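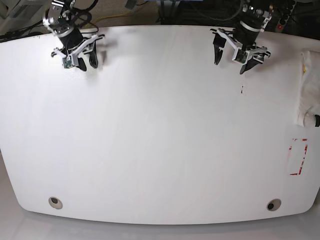 News from the folding table

If you have walked past the back lab at Grudalero any time this April, you have probably heard Marlina Lau talking to a shirt. She is in her second month of running the laundry recordings for the Khương project, and she says the talking helps her keep a steady pace. I sat in with her for a long morning and came away with much more respect for anyone who folds clothes for a living!

For readers who joined us after the winter issue, the idea is simple enough to tell over coffee. We want a pair of arms to learn folding from people, so a person guides both arms through the whole job, start to finish, and we save every run. Then we do it again, and again, with the cloth dropped a little differently each time. The goal for this round is 4000 saved runs, and when I left Marlina's desk the tally stood at 1300, which she thought was a bit behind and I thought was wonderful.

What surprised me most was how much of the work is in the mess. A shirt that starts out nice and square teaches the system very little, Marlina told me, so she bunches it, twists it, tosses it down and lives with whatever she gets. Long pieces are the hard ones. Both grippers have to take hold of the cloth, one toward each end, and keep it lined up while the next fold is planned, and if one hand hurries ahead of the other the whole strip goes crooked. She has learned to breathe out before she closes the fingers (I tried it, and it does help, though my fold still looked like a dinner napkin after a toddler's birthday).
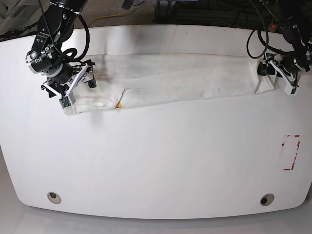 What gets kept and what gets tossed

Sekar Sembiring looks over the runs in the afternoon, usually with his lunch still next to him. He threw out 179 from the first batch, mostly for long pauses where the person at the controls had stopped to think. A dropped corner is fine by him, as long as it gets picked up again in the same run — he would like the system to see a few recoveries along with all the tidy work.

The next 500 will be towels, and after that we hope to send a first set over to our friends at Zorville, who have been very patient with us. If you have old white shirts or hand towels you can spare, please leave them in the bin by the Vultville entrance. Clean ones, please, and no buttons for now.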